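Sometti bench frame kit, second size up
Posted Sat 24 November

I put off buying a proper frame for our two-arm cell for far too long, and now I want to tell everyone with a small lab budget to get one! We paid $919 for the Sometti kit, which covered the aluminum profiles, brackets and a bag of fasteners (more than you need, bless them). The other quote, from Enico, came to $1080 and left out the brackets. I had set aside 751 for the whole enclosure, so yes, I went over, and I'd do it again.
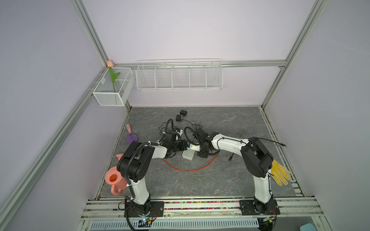
What sold me is how easy it is to add things later. Everything hangs off the slots, so a basket or a wire rack goes on the back rail in minutes and comes off again when the task changes. Our budget for next year has no line for "new fixtures" at all, and that made the paperwork a joy. The instructions are thin, though, and two of the drawings had the same part number on different brackets. Square up the corners before you tighten anything.

One thing I got wrong in planning was cable. I priced the arms, the frame and the floor panel down to the last screw and then spent another $94 on Ethernet leads and power extensions in the first week. Put it on the sheet from the start, and buy the longer ones.
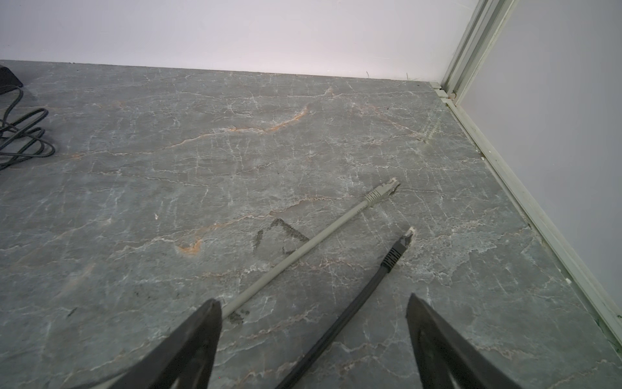 Damián Lozano wrote back that he would go further and order spare network leads in two colors with the frame, on the same purchase order, because a second small order took his department until April to approve. He also wants to know if the Sometti brackets fit older profiles. Ours did, on the one leftover length I tried, but check your slot width first.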